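设备采购与预算编制进展通报：机械臂清洁作业项目进入第二阶段

福斯蒙特（Fosmont）设施管理部设备规划组供稿

自上一期通讯刊发以来，机械臂清洁作业项目的设备采购工作已由需求调研转入预算编制。现将有关安排、经费测算口径及各部门需配合事项通报如下，请各园区设备管理员、财务联络人及采购经办人员阅知。

一、项目范围的调整

本项目最初的设想，是在斯托克代尔（Stockdale）园区与贝斯维尔（Besville）园区同时配置移动式机械臂，承担走廊、茶水间及卫生间的日常整理与清洁辅助工作。经两轮论证，设备规划组建议将首批采购范围收窄至卫生间作业，走廊与茶水间列入后续年度计划。理由有二：其一，卫生间的布局在两个园区内较为统一，洁具型号有限，场地勘测与改造费用容易核定；其二，卫生间清洁岗位的排班长期紧张，设备到位后的使用时段较为明确，便于测算利用率。

两个园区纳入统计的卫生隔间合计389间。首批设备不以覆盖全部隔间为目标，拟先在斯托克代尔园区主楼选取25间作为试点，待完成一个完整的预算周期后，再行决定是否扩大。贝斯维尔园区本年度只安排场地勘测，不安排设备进场，相应的电源改造费用亦暂不列支。

二、先仿真、后采购的工作次序

以往各类设备采购，多由供应商到场演示，使用部门据演示效果提出意见，随后进入询价。这一做法用于洗地机、高压清洗机等成熟设备尚可，用于机械臂则有明显不足。演示场地通常由供应商布置，物品摆放整齐，间距宽裕，与实际使用环境相去甚远。前年某次演示后形成的技术要求，便漏列了狭窄空间内的腕部活动余量，致使后续询价文件两度返工，延误近一个季度。

为避免同类情况再次发生，本项目在询价之前增设仿真评估环节。评估使用塞米斯（Semis）仿真平台，由设备规划组按卫生间的一般布局建立虚拟场景，在其中布置洁具、台面及若干日常物品，再将候选机型的模型置入场景，逐项检查其可达范围、夹爪与物品的配合情况以及与周边固定设施的间距。仿真评估所需费用为软件许可及人员工时，不涉及设备押金、运输和现场保险，在总预算中所占份额较小。

评估任务的选取，以清洁人员日常遇到的情形为依据。例如水箱盖上堆放多件物品时，机械臂须自上方接近，从紧挨在一起的瓶罐与布料之间取出指定的一件。此类任务对夹爪的张开宽度、腕部姿态以及下探路径均有要求，而这些要求最终都要落实为技术规格书中的具体条款。
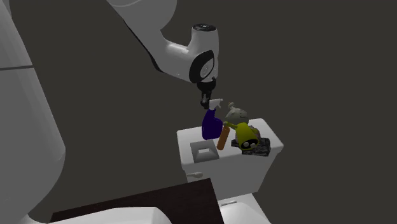

仿真评估的结论不作为验收依据，仅用于确定规格书中的必备项与可选项。凡在仿真中反复出现、且直接影响作业能否完成的条件，列为必备项；凡可通过调整物品摆放或作业流程予以规避的，列为可选项，由供应商单独报价。采购经办人员在编制询价文件时，应将两类条款分栏列示，不得合并为一个总价，以便评审时逐项比较。

需要说明的是，仿真环境对软质物品的表现仍有局限。抹布、布袋一类物品在受力后的形变，与实物存在差异，喷雾瓶内液体的晃动亦未纳入计算。涉及上述物品的条款，规格书中一律注明“以现场测试为准”，并在合同中预留现场测试的时间和费用。

三、预算编制口径

首批设备的预算按全周期费用编制，不再仅列设备购置价。各科目的编制要求如下。

设备购置。包括机械臂本体、夹爪、控制器及移动底座。夹爪属易损部件，须按两套编列，一套随机使用，一套备用。若供应商提供可更换式指尖，指尖应作为耗材另列，并注明更换周期及单价的有效期限。

场地改造。包括充电点位、地面门槛处理及必要的照明调整。部分隔间的洗手台与坐便器距离较近，底座能否驶入须以勘测结果为准，勘测未完成的隔间不得预先列支改造费用。

维护与备件。要求供应商按保修期内、保修期外两个阶段分别报价，并列明到场响应时限。保修期外的年度维护费如超过设备购置价的规定比例，须附书面说明。备件清单由供应商提交，设备规划组核定后方可计入预算。

人员培训。首批培训面向斯托克代尔园区的清洁班组及设备管理员，培训总时数按50小时编列，分若干场次进行，上午场与下午场交替安排，避免影响正常排班。培训内容包括设备启停、急停操作、日常擦拭与消毒，以及作业区域的临时围护。

仿真与测试。包括塞米斯平台的年度许可、场景建模工时，以及到货后的现场测试。现阶段计划完成大约1,000次仿真作业，覆盖不同的物品组合与摆放方式。各次作业的记录由设备规划组统一保存，供评审小组调阅，供应商如需查阅，应提出书面申请。

不可预见费按上述各科目合计数的固定比例提取，比例由财务部另行通知。该项经费的动用须经设备规划组与财务部共同签批，不得用于增购设备。

四、购置与租赁的比较

在意见征集阶段，有多个部门询问能否以租代购。设备规划组已就此与财务部交换意见，初步看法是：租赁方式前期投入较低，设备更新也较为灵活，但租赁合同大多不允许承租方自行更换夹爪或改动控制参数，而本项目在试点期间恰恰需要频繁调整这两项内容。若因调整产生额外服务费，租赁的费用优势将被抵消。

鉴于此，试点阶段拟采用购置方式，同时在询价文件中要求供应商一并提供租赁报价，留作扩大范围时的参考。报价须写明租期、提前终止条款、设备损坏的责任划分，以及租期届满后的处置方式。缺少任何一项的，视为报价不完整，不予评分。

五、安全与卫生要求

卫生间属潮湿环境，作业中又会接触清洁剂，设备的防护等级、外壳耐腐蚀性能及线缆密封方式均列为必备项。夹爪与外壳须能承受常用消毒剂的反复擦拭，供应商应提供相应的材质说明。用于卫生间的夹爪不得转用于茶水间或其他区域，备用夹爪应单独存放并加贴标识。

试点期间，机械臂作业时隔间须停止使用，门外设置提示牌，并由一名经过培训的人员在场值守。值守人员的工时计入清洁班组现有编制，不另增岗位。设备夜间停放于主楼一层设备间，充电时段为晚间十时至次日清晨五时。

六、需各部门配合的事项

斯托克代尔园区请于四月底前确认试点隔间名单，并提供各隔间的平面尺寸、洁具型号及插座位置。尺寸应为实测数据，沿用竣工图纸的须注明图纸版本。

贝斯维尔园区请同期提交场地勘测计划，并指定一名联络人。勘测结果用于下一年度预算，本年度不作评审。

财务联络人请按本期通报所列科目核对预算模板。旧版模板将仿真费用并入“咨询服务”，新版已单独设立科目，两版不得混用。

采购经办人员请暂缓与供应商接洽正式报价，待技术规格书定稿后统一发出询价文件。在此之前收到的供应商资料，一律转交设备规划组登记，任何部门不得对外作出数量或时间方面的承诺。

技术规格书征求意见稿将于五月发至各部门，意见反馈表随稿附上。反馈意见请注明对应条款编号，由部门统一汇总后提交设备规划组。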